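Mobile Robots and the Built Environment
Handout 12: Notes for the Latlow open day

These notes go with the visit to the Drutum building at Latlow on 23 October 2026. Read them before you travel. The reading for the seminar afterwards is the same as last time, chapters 2 and 3 of the course pack.

What you will be shown

The open day has two parts. In the morning there is a simulator demonstration in the ground floor teaching room, on the large screen. In the afternoon there is a short run with the Phromma base in the test corridor. The afternoon part depends on the battery and on how many visitors turn up, so treat the morning as the main event.

The demonstration is about doors. A robot that works in homes has to get from room to room, and an interior door is a harder problem than it looks on a floor plan. The robot must find the handle, reach it, move the door without hitting it with its own base, and then pass through a gap that may be only slightly wider than it is. If the door opens towards the robot, it also has to back away while still holding on.

The Latlow group splits the task into stages: approach, grasp, unlatch, swing, pass. They score each stage separately. Please use the same words in your write-up so that we can compare notes.
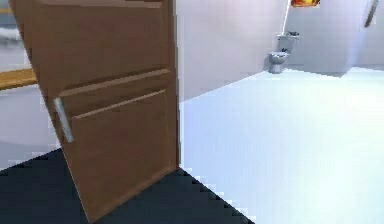
A partly open door is a useful starting state. The grasp may not be needed at all, as the robot can push with the side of the arm or with the base. On the other hand the planner has to judge the angle of the door, and an error of a few degrees can matter when the gap is small. Ask the presenters how the angle is estimated and what happens when the handle is out of view.

Note also what the simulator leaves out. Rendered surfaces are cleaner than real ones, and shadows and edges are simplified. A bright room behind a darker one is a good test, because a real camera may lose detail on one side of the doorway or the other. Friction in the hinge, a door that swings back by itself and a raised threshold all have to be put in by hand. Some are in the current version and some are not - ask which.

The practice set

The group trains and tests on a set of home layouts called Brekalier. The version you will see has 154 layouts and 3456 door trials. A trial ends when the whole base is past the door line, or when the time limit is reached. Touching the frame is recorded but does not end the trial.

Points to write down on the day

Which stage fails most often, and whether the presenters agree on why.
Whether the robot plans the whole movement first or corrects as it goes.
What the operator can do during a run, and what is left to the robot.
Any difference you see between the screen and the corridor.

Practical matters

Bring a pen and paper. Laptops are allowed in the teaching room but not in the test corridor. Stay behind the yellow line while the base is powered, including when it is standing still. Bags go on the racks by the entrance.

Write-up

One side of A4, handed in at the next seminar. Describe one stage of the task in detail, then say what you would change in the test and how you would measure the result. Marks are given for clear description first. Students who took the April visit may use their earlier notes, but should say so at the top of the page.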